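Procurement Planning for Manipulation Data Capture
23 April 2021
Notes prepared by Estíbaliz Collado

These notes cover equipment budgeting for a demonstration-capture program, in which a person performs a manual task and the recording is later used to train a manipulation policy. They assume you have read the Vorkside planning brief and have the blank costing sheet open. Rates are in Canadian dollars before tax.

1. Define the task before the hardware

The usual error in student budgets is to price the arm first. The arm is the largest single line and has the longest lead time, so it attracts attention, but its specification depends on objects and motions that have not been fixed yet. Start with the task sheet. It should state the object class, the work surface, the number of hands involved and the range of object poses the operator will produce.

The task used throughout these notes is the rearrangement of clear plastic compartment trays on a round table. The objects are cheap and light. The perception problem is harder than the mechanical one, and the budget should reflect that.

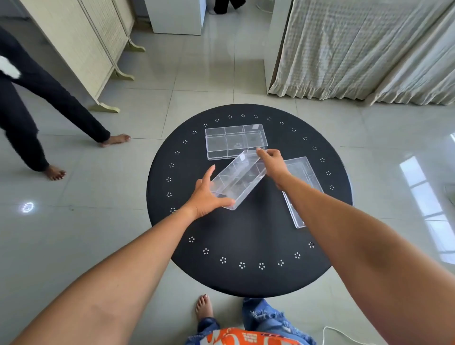
Figure 1. Two-handed handling of a clear divided tray, with two further trays on the tabletop.

Three properties of the task carry directly into cost. The trays are transparent, which rules out several low-priced depth sensors. They are long relative to a hand, so a single parallel gripper holding one end will see a considerable moment at the wrist. They may also overlap when moved, so the planner needs clearance in height as well as in plan.

2. Capture equipment

Capture is priced separately from robot hardware. It can begin months before an arm is delivered, and the recordings inform the arm specification. For the costing sheet, use the following lines:

Head-mounted camera and harness, per operator
Storage, working copy and one backup
Objects and spares
Work surface
Operator time
Annotation time

Allow a budget of $3,000 for the first station, excluding operator and annotation time. Ezequiel Ortuño's group at Rorkau came in under this figure by using domestic furniture as the work surface. That is acceptable provided the surface height is recorded for each session and the finish is noted. A dark, glossy or patterned surface changes how a clear object reads, and you will want some variety in the set anyway.
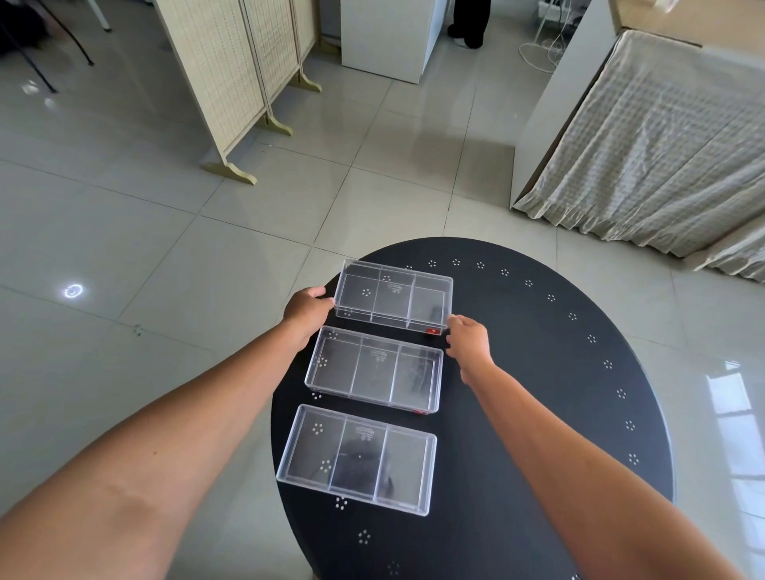 Spares deserve their own line. Clear polystyrene and similar plastics scratch, and a scratched tray is easier to detect than a new one. If the same few trays are used for the whole program, the later recordings will differ from the earlier ones in a way that is tedious to correct. The working rule is one replacement set for every 40 recorded hours. Buy them from the same batch where possible, as moulded lettering and label positions vary between batches and a model will happily learn either one as a cue for orientation.

Do not buy a motion-capture system at this stage. Several teams have requested one for hand tracking. The cost is out of proportion to the benefit until you can show that camera-only hand estimates are the limiting factor.

3. Operator and annotation time

Labour is normally the largest capture cost. Plan for 200 hours of recorded material in the first phase. The paid hours will be higher, as setup, breaks and rejected takes are all charged. Use the multiplier on the costing sheet and do not adjust it downward without written data from your own site.

Annotation is priced per recorded hour. Two-handed tasks take longer to label than single-handed ones because contact has to be marked for each hand independently. A hand resting against an object and a hand bearing its weight need different labels, and annotators will disagree. Begoñe Sarmiento's labelling guide gives a workable convention – read it before you request quotes, and attach it to the request. 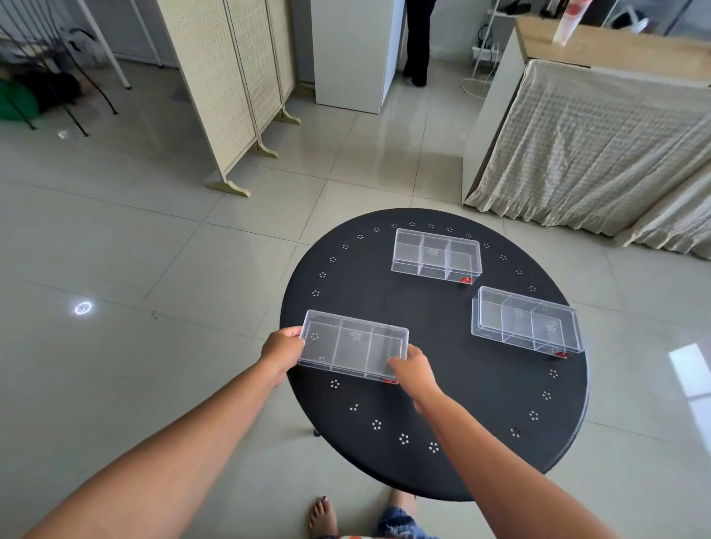
Sessions in furnished rooms cost less than sessions in a lab cell, where floor space is charged back to the project. They also bring in window light, reflective flooring and people moving through the background. Put a small allowance in the annotation line for masking and privacy review. If the allowance is unused, it rolls into the second phase.

4. Robot hardware

Once the first phase of recordings has been reviewed, you can specify the robot with some confidence. For the tray task the review should answer these questions in writing:

How often are both hands in contact with the same object?
What is the widest grasp used?
How far does the operator reach across the surface?
Are lids opened, closed or left alone?

The first question decides between one arm and two. A second arm adds more than its purchase price: the mount has to be heavier, the controller licence may be charged per arm, and the safety assessment is redone. Calvo and Zodano both quote bimanual packages, but the two quotes are not laid out the same way. Calvo lists end effectors as a separate item. Zodano bundles them and lists commissioning separately. Rewrite both into the costing sheet format before comparing totals.

Lead time should be taken as 24 weeks from purchase order unless the supplier commits to less in writing. An order that has to be received by December must therefore be raised well before the end of the second quarter. Late deliveries that cross the fiscal year end cause more trouble than price increases do, so confirm the carry-forward rules with your finance office first.

Grippers are the one item where over-ordering is reasonable. Fingertip pads are consumables. Budget for compliant pads with enough friction to hold smooth plastic without crushing a thin wall, and for at least one alternative pad geometry.

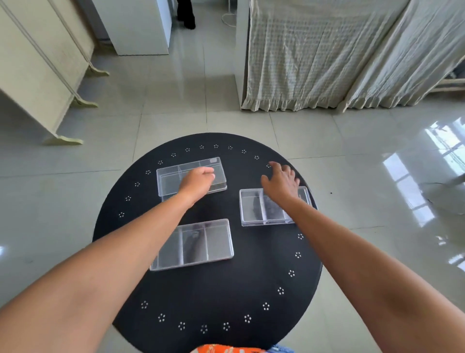
5. Exercise for the next tutorial

Complete the costing sheet for a two-phase program using the tray task. Assume one capture station in phase one and one bimanual robot in phase two. Include a variant in which the trays have hinged lids, and show which lines change. State the date by which each purchase order must be raised.

Submit the sheet with a one-page justification. Araceli Miranda will mark the capture portion and Ezequiel Carretero the hardware portion, so label the sections clearly. Quotes may be indicative, but the source and validity period of each must be given. Contingency is capped at the rate shown on the sheet and is applied to hardware lines only.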